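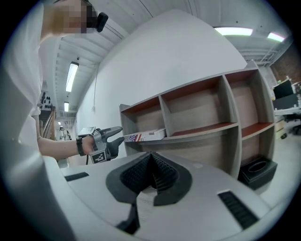
Ma sœur m'a écrit que je m'étais encore fait avoir, qu'un casque en promo chez Tranel restait un casque dont je n'avais pas besoin. Bon, elle n'a pas tort ! Mais quand même, le Prakon à 52 euros, alors que je le suivais depuis janvier sans qu'il bouge d'un centime...

mars 2025 - par Flolport

Je l'ai commandé dans la minute. Le son est rond, les basses ne bavent pas, et la réduction de bruit avale le métro presque en entier. J'ai réécouté des albums entiers dans mon canapé, un vrai bonheur ! Les coussinets tiennent un peu chaud, je préfère prévenir.

La promo court encore sur le noir et le bleu, le gris est parti. Il y a aussi les petits écouteurs Meng à 50 euros les 2 paires - je ne les ai pas essayés, mais pour courir ils me font de l'œil. Pensez à décocher l'extension de garantie dans le panier, elle est ajoutée d'office et j'ai failli la payer.

Si quelqu'un a déjà les Meng, dites-moi ce que vaut le micro en appel.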